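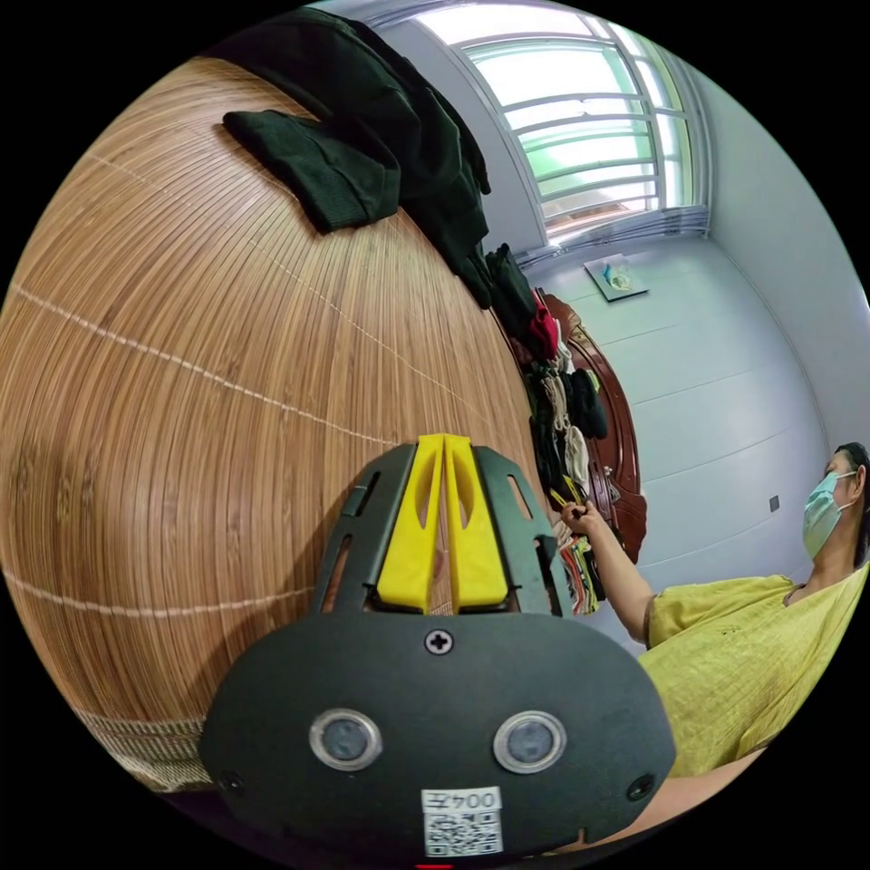
Brurkachの竹マット「Kadrić」を、衣類をたたむ作業面として使用した結果をまとめる。寝具の上に敷く夏用品として販売されている製品だが、本稿では寝心地をほとんど扱わない。評価対象は、布を広げる、袖を折り込む、たたんだものを積む、という作業における表面の性質である。構造は細い竹の薄板を密に並べ、糸で綴じたもの。白い縫い線が薄板を横切って走り、端には本体よりやや濃いベージュの、目の粗い織りの縁が付く。板の色は薄茶から黄褐色で、明るい筋と暗い筋が交互に出る。木目調の印刷品とは異なり筋の出方に規則性がないため、色の均一さを求める購入者は店頭で現物を見たほうがよい。

購入と仕様

購入先はClerkusthorpeの店舗。サイズは185×200センチ表記のものを選んだ。購入は6月で、そこから2か月、洗濯物の片付けと衣替えの両方に使用している。使用頻度はほぼ毎日である。

実測では長辺が表記どおり、短辺は表記よりわずかに短かった。薄板を綴じる製品は巻いた状態から広げた直後に寸法が安定しないので、この差は許容範囲とみなした。一晩広げたのちに測り直すと差は縮まったが、完全にはなくならなかった。

薄板の幅は9ミリ。手元にあるGrotham製のマットは板がこれより広く、表面の溝が目立つ。比較については後述する。

付属品は巻いたときに留める面ファスナー付きの帯と、紙の取扱説明書。説明書には「直射日光下で長時間干さないこと」「水洗い不可」とあるが、布を扱う作業面としての使用については当然ながら記載がない。

設置

マットは低い台の上に広げた。台の天板より少し大きいため、端の余りは手前側にまとめた。薄板の並びに沿った方向には曲がらず、直交する方向には容易に巻ける。したがって向きを誤ると余った部分が宙に突き出し、通るたびに膝が当たる。巻ける方向を通路側に合わせること。当方は初日に逆向きで置き、夕方に敷き直した。

裏面の滑り止めは貼られていない。木の天板に直接置くと、衣類を強く引いたときにマット全体がずれる。奥側に重さのある衣類の山を置けばずれは減るが、山が小さくなるにつれて再び動き出す。確実なのは市販の網状滑り止めを四隅に挟む方法で、当方もこれに落ち着いた。全面に敷く必要はない。

広げた直後は巻き癖が残る。端が浮くので、裏返して半日置いてから表に戻した。この手順で浮きは目視では分からない程度になった。

臭いは開封時に乾いた草に近いものがあり、数日で気にならなくなった。白い衣類をすぐ載せることに抵抗があれば、先に固く絞った布で薄板の方向に拭き、陰干しするとよい。最初の拭き取りでは布に淡い茶色の粉が付いた。次の拭き取りでは付かなかった。

滑りと引っ掛かり

作業面としての評価はここに集中する。薄板の方向と、それに直交する方向とで摩擦がはっきり違う。

薄板に沿って布を引いた場合、抵抗は小さい。平滑な化繊や目の詰まった綿であれば、手のひらで押すだけで移動する。しわを伸ばす動作もこの方向が向いている。直交方向では溝が細かく効き、布が手元に残る。袖を内側へ折る、裾を合わせるといった、下の布を動かしたくない動作はこちらの方向で行うと狂いが少ない。つまり身頃を薄板に沿わせて置き、袖を横から折ると、両方の性質を使うことができる。

引っ掛かりについては、編み目の粗いニットで問題が出た。薄板の本体部分では起きず、起きたのはすべて端の織りの縁である。縁の繊維は本体よりも表面が荒く、毛足のある糸を拾う。ニットを引きずらずに持ち上げて移せば避けられるが、急いでいると忘れる。縁の仕上げは本製品の明確な弱点である。

縫い線の上は周囲よりごくわずかに高い。厚手の服では感知できない。薄い裏地やハンカチでは、上から強く押すと線の跡が移ることがあった。跡は手で払えば消える程度だが、ここにアイロンを当てる使い方は避けるべきである。なお本製品にアイロン台としての耐熱表示はない。

大判の衣類での挙動

大きな黒い服を広げ、面の余裕と視認性を確認した。黒は埃と糸くずがよく見えるため、マットから粉や繊維が移るかどうかの判定に適している。台の縁は丸みがあり、そこから布が垂れる置き方になった。奥側にも別の黒い服を掛け、さらに台の後方にたたんだ衣類を積んだままの状態で、手前の余地だけを使っている。

使いはじめに黒い服の裏側を調べたところ、竹の粉と思われる付着が少量あった。前述の拭き取り後に同じ服で確認すると、付着は認められない。新品を黒い衣類に使うのであれば、拭き取りは省略しないほうがよい。

面積については、衣類の山を奥に残しても大判の一着を平らに置ける。ただし台の形状に左右される。縁から垂れた部分は自重で引かれ、平滑な布の場合は少しずつ床側へ流れる。薄板の方向が垂れる方向と一致していると流れが速い。重いコートではさらに顕著で、片手で押さえながらの作業になった。垂れる側に薄板を直交させて敷けば緩和されるが、前項の袖の折り方との両立は台の向き次第である。

たたんだ服を積む場所としては安定している。下の段が溝にかかるため、山の横滑りが天板に直接置いたときより少ない。色別に分けて積む場合も、山同士の間隔を詰められる。

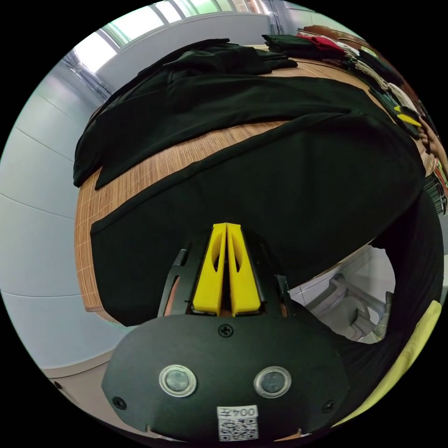 Grotham製マットとの比較

Grotham製は板が広く、糸の間隔も粗い。広い板は一枚ごとの段差が大きいので、薄い布を滑らせると途中で折れ目が生じる。たたみ作業に限れば、Kadrićのほうが仕上がりの線がまっすぐになる。

一方、縁の処理はGrothamが上である。布テープで包んであり、ニットの糸を拾ったことは一度もない。見た目の統一感ではKadrićの織りの縁に分があるが、衣類を扱う道具として選ぶなら、実用上の差は縁に出る。

重量はGrothamのほうが軽い。巻いて棚に上げる動作を毎回行う人には、この差が効いてくる。Kadrićは密に綴じてあるぶん巻いた径も太く、当方の棚では立てて収納するしかなかった。敷いたままにする前提であれば、重さはむしろずれにくさとして働く。

同じKadrićを床に敷いて使っているNataša Georgiouに尋ねたところ、床では滑り止めなしでもほとんど動かないとのことだった。ただし彼女の部屋の床は畳に近い敷物で、木の天板とは条件が違う。縁の引っ掛かりについては当方と同じ指摘があり、彼女は縁に薄い綿テープを縫い付けて対処している。縫うときは太めの針が必要で、薄板との境目を避けないと針が折れるそうである。

手入れ

日常の手入れは、乾いたブラシを薄板の方向に動かすだけで足りる。溝に入った糸くずは掃除機でも取れるが、吸い込み口を縁に当てると織りの繊維が毛羽立つ。縁の手前で止めること。

湿気の多い日が続くと、台との間に湿りがこもる。週に一度、巻いて立てかけ、台の側も乾かしている。現時点でカビは出ていない。生乾きの衣類を載せた際は、綴じ糸の部分だけ乾きが遅かった。糸は白いので、色落ちする濃色の衣類を湿ったまま置くのは避けたい。試験として濃紺の端切れを湿らせて置いたところ、糸に薄い色が残り、中性洗剤を含ませた布でも落ちきらなかった。

薄板の割れは、今のところ角に近い一か所のみ。衣類の金具を落としたときに生じたもので、表面を細かい紙やすりでならして使用を続けている。ささくれは手よりも先に布が見つけるので、角は定期的に指の腹で確認したほうがよい。

耐久性に関する補足

綴じ糸の緩みは確認できない。端の薄板を軽く引いても隣との隙間は広がらず、巻き癖の戻りも初期より小さくなった。ただし2か月の使用であり、長期の評価としては不足である。Selma Kneževičが旧型を200回以上巻き直した記録を自分のページに載せていて、そこでは縫い線より先に縁が傷んだと報告されている。旧型と現行品で縁の材料が同じかどうかは、Clerkusthorpeの店員に聞いても分からなかった。

評価

作業面の平滑さ:良好。薄板の向きを意識して敷けば、布の移動と固定を使い分けられる。
安定性:単体では不足。木の天板では滑り止めの併用が前提となる。
縁の仕上げ:不良。粗いニットを日常的に扱うなら、購入後すぐに何らかの被覆が要る。
粉の付着:初回のみ発生。拭き取りで解消。
収納性:やや劣る。巻いた状態でも場所を取る。
手入れ:容易。ただし水洗いはできない。

広い台をすでに持っていて、衣類をその上でまとめて片付ける家庭には勧められる。台が小さい場合は余りの処理が煩雑になるので、購入前に天板の寸法と、巻ける方向にどれだけ余るかを測っておくこと。ニットが中心であればGrotham製のほうが手間が少ない。縁については、綿テープを付けた状態で使い直したのち、結果を追記する予定である。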